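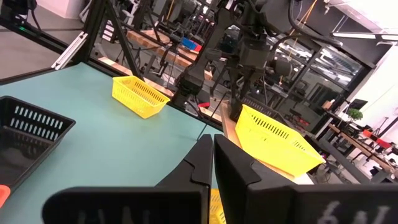

Call for participants: winter translation residency at Trudilari

Trudilari is a small house for translators, on the edge of the village of Prollau. We invite translators of prose and poetry to apply for a stay of four weeks with us next spring. The call is open to people who translate into English from any language, and also to people who translate from English into a smaller language and would like quiet time for it.

The name of the programme still has "winter" in it. In the first years we received our guests in the cold months, and the name stayed when we moved the dates. Please bring warm clothes anyway, the house is old and the evenings are cool until late in the spring.

Who can apply

You should have at least one longer translation finished, for example a book, a play, or a group of stories. It must not be published, but if it is, please tell us where. We do not ask for a diploma. We have received guests who studied translation for many years and also one beekeeper, and the work was good in both cases.

You should come with a project that is already started. Four weeks go quickly, and from experience the guests who arrive with the first chapters in draft are happier at the end than those who are still choosing their book. If you have a contract with a publisher, we are glad for you, but it gives no advantage in the selection.

Couples and friends who translate together may send one application. In this case write clearly how you share the work – we will read your sample as one text.

What we offer

Each participant gets a room of their own with a desk, a lamp and a door which closes well. There are 4 rooms in total, two of them on the ground floor. The bathroom is shared between two rooms. Breakfast things are in the kitchen at all times and dinner is cooked for everybody from Monday to Friday. On the weekend the guests cook themselves, alone or together as they wish.

The library has 1527 volumes by the last list, mostly dictionaries, reference books and translated novels. The dictionary shelf is strong in the Baltic and Slavic languages and rather weak in Asian ones, so if you depend on a certain dictionary on paper, please bring it with you. The internet connection is good in the library and slow in the bedrooms.

We pay your travel to Prollau and back by train or bus, up to 20 euros per hour of journey, against the tickets. There is no fee for staying with us. We cannot pay a salary, and we know that this makes it difficult for some people. If you need a letter for your employer or for another fund, we write it gladly.

What we ask from you

Once a week, on Thursday evening, the guests read to each other from the work in progress. It is not a public event and you can read as little as one page. The discussion after it is led by Cillian Doherty, who translates plays and has a good ear for sentences that cannot be spoken.

We also ask you to give one afternoon to the school in Prollau. The pupils are between twelve and fifteen and they like riddles, jokes and songs much better than lectures. Please tell us early if you prefer not to do it, then we find another form.

Apart from this your time is your own. You may go away for a night or two, only let us know before dinner is cooked.

How to apply

Please send the following in one file:

a letter of not more than 2 pages, in which you present yourself and your project
a sample of your translation, ten pages at most, together with the original text
a list of your translations, published or not
the weeks in spring in which you could come, and the weeks in which you surely cannot

Write also if you use a wheelchair, if you have allergies, or if there is something else we should know about your stay. The ground floor rooms have no steps. The library has three, and we have a ramp for them.

Applications are read by Ailbhe Moriarty and two former guests, who change every year. We started to accept them on December 16, 2019 and we close at the end of January, at midnight. Everybody receives an answer, also those whom we cannot invite, but please give us five weeks for it. We are sorry that we cannot comment on the single samples.

For questions about the rooms and the journey write to the house office. For questions about the project or the sample write to Ailbhe directly – she answers in English, Irish and German, and reads French slowly.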